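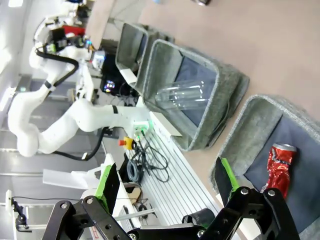 Crushed can and an empty bottle in the felt bins

Stondora Community Board > Local Politics > Recall petition against Councilwoman Serrano

dukus_hill
The clerk posted the notice this morning. The recall petition against Aurora Serrano needs 2,000 valid signatures from Ward 4 before it goes on the ballot. The stated grounds are "misuse of office" over the Ammann paving contract. I read all of it and there is no document attached, just the claim. Has anyone seen the evidence they keep talking about?

pkrantz
The grounds don't have to be proven to circulate a petition. The charter says you need a statement of reasons, that's all. The voters decide if the reasons are good enough.

dukus_hill
I know what the charter says. I'm asking if anyone has seen anything.

Marlene_W
She voted on a contract for a company her brother-in-law used to work for. That is in the minutes from September. She did not recuse herself. To me that is enough to sign and I did.

pkrantz
Used to work for. He left Ammann before she ran for office. The city attorney was asked at the same meeting and said she had no duty to recuse.

Marlene_W
The city attorney works for the council. What else is he going to say?

tbone555
Went to the petition table outside the library. The man there told me she "took money from Ammann." I asked him how much and when and he said it would all come out later. I did not sign. If it comes out later I will sign later.

old_ferry_rd
Same here. I didn't vote for her and I think she has been bad on the bus routes, but a recall costs the city money and her term is up next year anyway. Kamol Thongdee has already said he's running for the seat. Let him run.

Marlene_W
Thongdee's people are the ones collecting the signatures, so I guess he isn't waiting.

pkrantz
Do you have a source for that? The committee filing lists 4 names and his isn't one of them.

Marlene_W
Two of the names were on his campaign last time. Look at the old mailers.

dukus_hill
That's worth knowing, thanks. Doesn't make the petition wrong but people should be told who is asking.

quietstreet
I'd like the council to open up the bid file. There were other bidders, Promon for one, and the scores were never read out. If the scores are fine this is over. If they aren't, then you have a real reason for a recall. Right now both sides are arguing about a folder no one here has read.

tbone555
Records request takes ten business days. I can put one in.

quietstreet
Please do. Ask for the scoring sheets and any emails about the award.

Marlene_W
The signature deadline is going to be close by then.

tbone555
Then they should have asked for the file before they printed the petition.

pkrantz
Agree with that. They said at the kickoff they had nearly half the signatures lined up. Plenty of time to pull a record first.

Marlene_W
I still think she should have stepped out of the room for that vote. My name stays on it.

tbone555
Request is in. Will post whatever I get back.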